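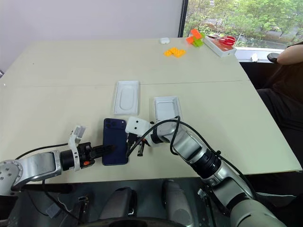 Project report: a home for everything on the Bakura table

So, my project was the big table by the window in the Bakura room. We all use it and it had turned into a bit of a dumping ground! I wanted to find out if sorting small things into open boxes would make them quicker to find (I was fairly sure it would, but you have to test these things).

I started in March by writing down what people left there. Scissors, toy blocks, an earbud case, and far too many empty product boxes. I'd planned to order proper organisers from Katum but they cost more than my budget, so I used white box halves as trays. The ones with a shaped dip in the bottom look lovely and are a pain, as half the things won't sit flat in them. The deeper plain ones were much better.

Then I timed my classmates finding things, 32 goes before the trays and 32 after. The average dropped by 10 seconds, which I was really pleased with. Scissors hardly changed at all, though. People just put them down on top of whatever is nearest, me included.

If I did it again I'd label the trays and keep them all at the far end, so there's room to work at the front. I'd also like to try it on the Gisier room table, where the mess is mostly paper.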